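I got to spend an afternoon at the Cinow open day out in Damside, and I'm still picking pastry flakes off my notebook, so let me get this down while it's fresh.

If you haven't been following along, Cinow is the outfit that moved into the old Plekel building last October. Up to now the doors have been shut to anyone without a badge, and all most of us knew was that they did something with robots and that the parking lot was always full. In May 2023 they finally let the neighbors in, and I put my name down the minute the sign-up sheet appeared at the library. There were 26 of us in my group, split between people who know a lot about machines and people like me who mostly came to look.

Our guide was Riku Ogura, who runs the food handling work and talks very fast when he's excited (he was excited the whole time). He took us past the desks first, where people were working on laptops and didn't seem to mind a crowd shuffling by, and then over to the table where the robot was packing croissants.

Yes, croissants! I had expected car parts or cardboard boxes. The job is easy to explain: take a croissant off the baking tray, put it in a steel container, and leave it looking like something you'd want to eat. That last bit is where the trouble starts. Riku told us a croissant is one of the meanest things you can hand a robot – light, a different shape every time, and ready to shed its crust if you squeeze a hair too hard. A bolt doesn't care how you hold it. He passed one around the group (a croissant, I mean) and asked each of us to pick it up with two fingers and think about how hard we were pressing. By the time it reached me it was in sad condition, so point taken.

Then the room went quiet and we watched the arm go to work. It's slower than I had pictured. It comes down over the tray, stops, seems to think about it, and then closes in very gently. A boy near the front whispered "come on, come on" the entire time and I was right there with him. The first croissant made it into the container and we all clapped, which made Riku laugh. A later one got dropped on the edge and rolled, and he seemed almost as pleased with that. He said the misses are what they go over the next morning.

Somebody asked how much practice it takes. Riku said his team has gone through 2000 pickups on pastry alone, using real ones that come from the Espinoza bakery down the street. The bakery sends over what didn't sell the day before. I asked what happens to the croissants afterward and got a shrug and a grin – apparently they don't go to waste if they haven't touched the floor.

I also had a few minutes with Tarcísio Teixeira, who has worked in bakery kitchens for 29 years and now comes in to advise on how things should be handled. He was funny about it. He told me he spent his first week explaining why you never pick up a croissant by its ends, and his second week watching the robot do precisely that. He doesn't think it's going to replace anybody at his old job any time soon, but he'd have been glad of the help on the early shift, when it's all trays and lids and packing and your hands are still asleep. A woman in our group who runs a cafe asked him straight out whether she should be saving up for one. "Save up for a better oven," he said.

I liked that the whole thing wasn't polished. There was no music and no big screen, and when a question came up that Riku couldn't answer he just called across the room to whoever could. We stayed well past our slot. I never got the cost out of anyone, and I did try.

Cinow says there will be 3 more open afternoons before the summer break, with the same sign-up at the library front desk. Groups fill quickly, so don't wait on it. Wear comfortable shoes, as you're on your feet the whole time. And eat lunch first, or you'll spend the visit staring at the tray the way I did.

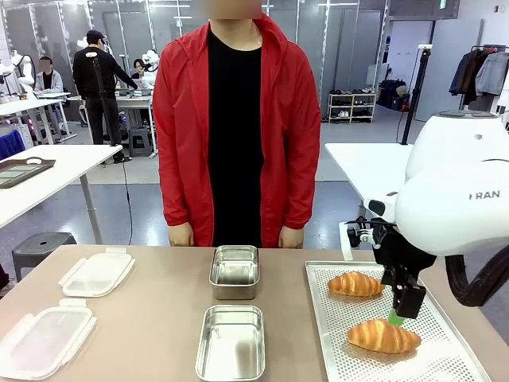 Croissant packing at the Cinow open day, with the gripper over the front of the tray.

Contact us | Copyright 2023 | Back to top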